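Control board wiring: frequently asked questions

Applies to Dreria control boards. Last revised July 7, 2024.

Does the board have to come off its mounting frame before I connect the wires?
No. Leave the board on the frame and raise both on a flat-topped box or block. The underside stays clear of the worktop and the headers are easier to reach.

Which connector goes in first?
Start with the signal plugs on the edge headers, then fit the power leads. Boards from the Flerkov series follow the same order.

How do I know a plug is the right way round?
Check the key on the housing against the slot in the header. If the plug does not seat under light pressure, take it out and look at the pins – do not force it.

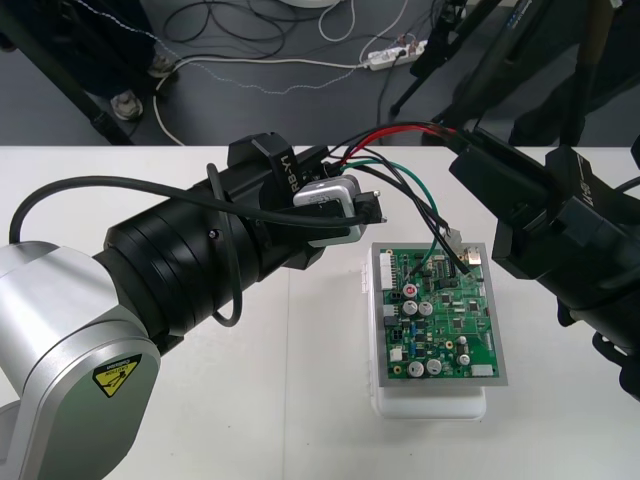 Hold the plug by its housing and never by the wires. Keep the rest of the bundle lifted while the plug goes in, so that its weight does not pull on the crimps.

How long should the leads be?
The standard set is 260 mm. Longer leads are sold under the Trutov name and need a tie at the halfway point.

Can I reuse a crimped terminal?
No. Cut it off, strip the wire again and fit a new one. Terminals come in bags of 1000, or in repair packs of 13.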